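4.2 Setup and First Comparison of the Two Grippers

We had planned to settle the gripper question on paper. Both candidates, the Linero and the Prorkora, close to the same width, take the same finger mounts, and come with data sheets written by optimists. After two meetings in which everyone defended the gripper they had already learned to use, we gave up and ran the comparison by hand, in a full room, with the usual amount of elbowing.

Each operator wore a backpack carrying the recorder and held one gripper per hand. A wide-angle camera on the gripper kept the finger pads in view at all times, along with a great deal of ceiling. We consider the ceiling useful. It stays put, which is more than can be said for our operators, and its beams and light tubes give the tracker something to hold on to when the table fills up with hands. 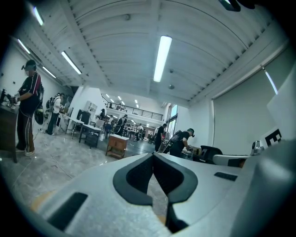
Figure 4. View from the camera on the hand-held gripper. The dark prongs point toward each other at the bottom center; a fiducial marker is visible on a white panel at right.

The trial protocol was short. An operator picked up an object with both grippers, turned it, and set it back down. A trial counted as clean if the object stayed in the fingers and the gripper pose could be recovered for the whole motion. We set the target at 1000 trials across both grippers, a figure chosen by Baoshan Gu because it would look respectable in a table. Dagim Wako wrote the task cards and Natnael Moges kept the log, which records complaints in a separate column.

Pose recovery turned out to matter more than grip force. From the gripper camera alone, we could tell how the fingers moved relative to the room but had a poor idea of how the two hands moved relative to each other. For tasks in which both hands share one object, the second piece of information is the one you want. We therefore put a cube of markers on top of each gripper and added a view from the head. With square patterns on several sides, a cube has a fair chance of showing the head camera at least one usable face, whatever the wrist decides to do.
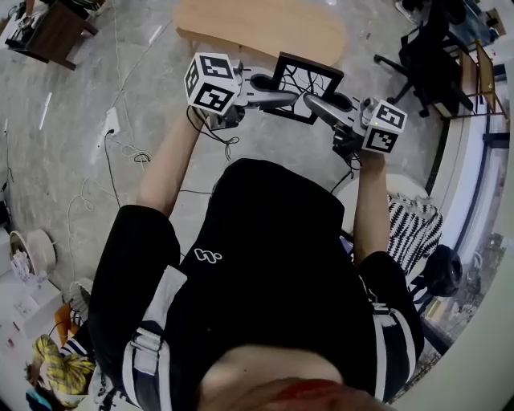
Figure 5. Head view of a two-handed hold. Marker cubes sit on top of both grippers, and a black square frame is held between the fingertips.

The square frame deserves a word. It was the object most disliked by the operators and most liked by the authors. Held between two sets of fingertips, it punishes any disagreement between the hands: if one wrist rolls and the other does not, the frame tilts or leaves. Soft objects forgive this sort of thing and make every gripper look good. We dropped them from the comparison after the first 37 trials, during which neither gripper could be persuaded to fail.

Operators were also told to keep their elbows in and their chins up. The second instruction was for the benefit of the head camera, which takes a generous view of the lower face whenever its owner leans over to see better. Compliance was partial. People doing careful work with their hands will lean over it, and we would rather have the lean than the careful posture of someone being watched.

Running several operators at once was a deliberate choice, though Gebremedhin Mekonnen has asked that it not be credited to him. Tracking tests done in an empty lab tend to come out well. Ours included other people walking through the background, office chairs in the foreground, daylight from one side, and fluorescent light from overhead. The Botska controller logged a dropout whenever the pose estimate was lost, and operators were not told about dropouts until the block was over.

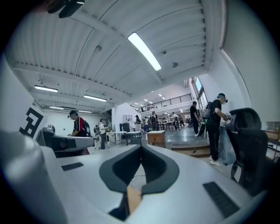 Figure 6. Upward-looking fisheye view from a hand-held gripper, with operators at work in the same room. The two finger pads form a V at bottom center.

Two findings from this stage carried over into Section 5. First, the finger pads themselves made little difference once operators had completed 10 practice trials, and we stopped arguing about them. Second, long dropouts clustered in trials where a chair or a neighbor took up one side of the fisheye view while the operator was turning. Mulugeta Gidey's fix was to weight features near the ceiling more heavily than those at body height. This removed up to 10 dropouts per block and cost us nothing except a certain dignity in describing the method.

We kept the Linero for the remaining experiments. The margin was narrow, and the Prorkora's supporters would like it noted that their gripper was quieter. It was. Noise was not among our measures, and the log's complaints column has been archived with the rest of the data.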